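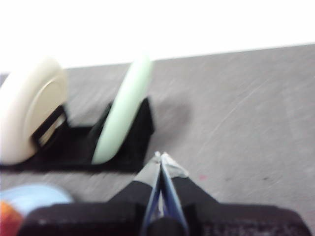
4. Loading the rack

September 8, 2018
by Deepika Unnithan

Before you start: rack put together, sitting low and flat, back panel up. If the back panel wobbles go back to step 3 and push the tabs in till they click.

4.1 Set the rack down where you want it. Any flat surface is OK, the gray carpet too. Keep a hand's width clear on the side with the back panel.

4.2 Turn it so the slots face you. Plates go in on edge, never flat.

4.3 Big plate first. Hold it by the rim, both hands, lower it straight down into the left slot. Let go slowly. A slight tilt is normal.

4.4 Smaller plate next, right-hand slot, next to the back panel. The mint green one fits there fine. The cream one with the wide rim will too but then you lose the space beside it.

4.5 Check both plates stand by themselves. Nudge the rack with one finger. If a plate rocks, lift it out and seat it again – do not push down on the rim.

NOTE: Leave a gap between plates. Touching rims chip.

NOTE: Plates lean the same way. If one leans left and the other right they will meet in the middle sooner or later.

CAUTION: Do not carry the rack with plates in it. Plates out, move rack, plates back in. Mohandas Kamath lost two good dinner plates this way in January and has asked for this to be in capitals. So: PLATES OUT FIRST.

CAUTION: No knives or glasses in the plate slots.

5. Plates that don't fit

5.1 Thick stoneware. Max rim thickness for the Plodano slots is 7 mm. Anything over that goes on the shelf.

5.2 Bowls. Shallow ones yes, deep ones no, they roll forward. Use the Bomik bowl tray instead, see section 8.

5.3 Very large platters. Over 290 mm accross, stand them against the wall behind the rack with a folded towel under. Not in the slots.

5.4 Saucers. They drop too low between the slats and are a pain to get out. Stack them.

6. Wet plates

6.1 Drip tray goes under the rack BEFORE anything wet goes in. Tray is packed separately, flat, easy to miss in the box. On carpet this is not optional.

6.2 Empty the tray when it gets to the line. It holds 200 ml, fills up quicker than you think with a full load.

6.3 Wipe the slats once a week. Warm water, drop of dish soap, soft cloth. Dry it after. White marks on the black are just hard water, a little vinegar takes them off.

CAUTION: No scouring pads. They take the finish right off and it wont come back.

7. Taking plates out

7.1 Start with the plate nearest you. Grip the rim at the top, lift straight up until it clears the slat, then tip it toward you.

7.2 Stuck plate: don't twist. Hold the rack down with your other hand and lift again.

7.3 Bent slat – stop using that slot. Spare slats come in packs of 3, ask Fatima Makhubela for the order form.

Bowl tray is next, section 8.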